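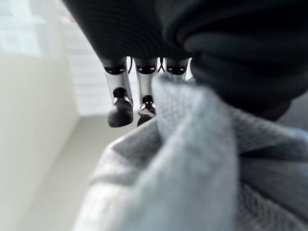 ## 4. Comparing hands on soft goods

For Flokix hand, Pluvow controller. Do section 3 first. Both arms homed, E-stop within reach.

1. Power up the hand. Wait for the blue lights on the finger joints. One stays dark – stop, reseat that finger's cable, start over.
2. Load profile 2 (cloth). Not profile 5, that one's for boxes and it will crush a seam.
3. Set grip force to 376 in the Pluvow panel. Max is 1,000, dont go near it with knits.
4. Hang the garment from one hand. Bring the second in low, fingers open. Close slow. 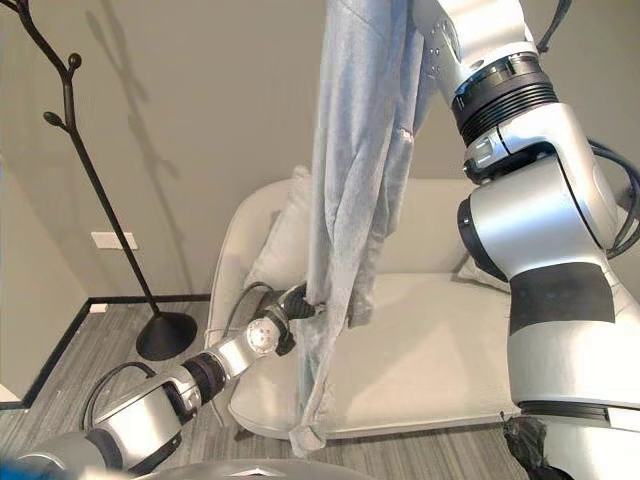
*Fig. 4-2. Low pinch on hanging garment, second arm coming up from the left.*

5. Hold, then tug down a little. Log slip / no slip.
6. Swap profiles, same garment, same spot. Repeat.

**Caution:** Keep cables outside the elbow. A loop that catches on the wrist will fault the arm mid-move.

**Note:** Snagged or frayed fabric gives bad slip numbers. Pinch somewhere else.

### 4.1 Two-hand stretch

7. Grip both ends. Raise together, then apart. Stop before the cloth goes tight.

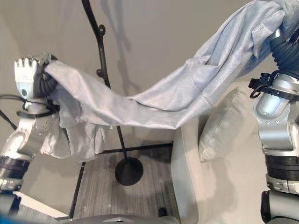 Stretch runs wear the Manalo wrist sleeves faster than anything else in this guide. Check the ribs before each run, both sides. Leave some sag between the hands, a loose arc like the lower edge here. Watch for bunching too – with the cloth twisted into a knot over the right gripper you can't see the fingers, so go by the force readout and not the head camera.

8. Lower, open both hands, save the log. Send to Marilou Villanueva by Tuesday, faults go to Mark Anthony Lacson seperately.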